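Releasing a Player for International Duty: A Guide for Club Secretaries

This guide sets out the steps a member club should follow when one of its players is called up by a national association. It applies to senior and youth call-ups alike and should be read together with the current registration rules of the Velanard League. Club secretaries who are new to the post are advised to read it through once before the first international period of the season.

Step 1. Record the call-up notice

A call-up normally reaches the club in writing from the national association. Enter the date of receipt in the club's release register on the day it arrives and send an acknowledgment to the sender. The acknowledgment does not commit the club to anything beyond having received the letter. If the notice comes by telephone, or through the player, ask the association to put it in writing before any further action is taken.

Check that the notice states the fixtures concerned, the reporting date and place, and the date on which the player is expected back. Notices sent in September often cover two fixtures, and the return date is sometimes given only for the second.

Step 2. Confirm the player's fitness

The club doctor should examine the player within three days of the notice. A player who has missed matches through injury must be examined even if he or she has since returned to full training. The doctor completes Form 40, which has space for the nature of the injury, the treatment given, and any limit on playing time that the doctor recommends.

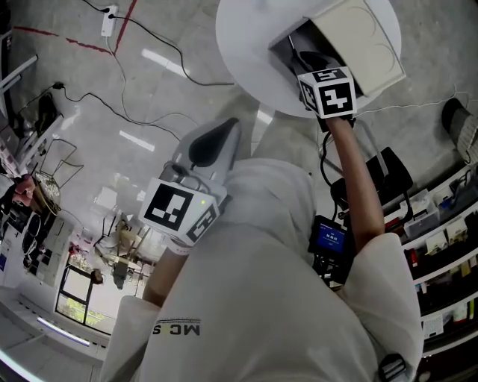

Send the completed form to the medical officer of the national association and keep a signed copy at the club. Medical details may be shared only with the player's consent. The consent slip is attached to the back of the form and must be signed by the player, or by a parent or guardian where the player is under 18.

Step 3. Settle any disagreement early

Clubs and national coaches will at times take a different view of whether a player is ready. In such cases the head coach of the club should speak directly to the national coach before either makes a public statement. The league office can arrange the call on request.

If the matter remains open, the national association may ask to have the player examined by its own doctor. The club should agree to a reasonable request of this kind and may send a representative to attend. A club that believes a call-up is unsafe should write to the Player Release Desk, quoting the player's registration number and enclosing Form 40. The desk will reply in writing – a telephone opinion from a member of staff is not a ruling.

Step 4. Arrange travel and insurance

Travel is booked by the national association unless the notice says otherwise. The club should obtain the itinerary, confirm that the player's passport is valid for the whole trip, and ask for written proof of insurance. Clubs covered by the league's group policy should quote section 247 in any correspondence on this subject.

Step 5. Complete the return report

On the player's return, the club doctor carries out a second examination and notes minutes played, any treatment received, and any new complaint. The report goes to the league office on Form 340. No player should be named in a match squad until the report has been filed.

Questions about this procedure should be addressed to Pallavi Gautam, Player Release Desk. Guidance last revised 22/10/2022.

Comments

Narendra Mathur
Could the office confirm whether Form 40 is needed again if the player is called up twice in the same month? Our doctor at Plukalley assumed the first one would stand.

Pallavi Gautam
A new form is required for each call-up. The earlier one may be attached for reference.

Veronika Zwahlen
The link to the consent slip opens last season's version. Otherwise clear, thank you.

Harish Chaturvedi
Step 3 should mention youth coaches as well. We have had more trouble at under-17 level than with the seniors.

Contact the Player Release Desk | © Velanard League | Back to top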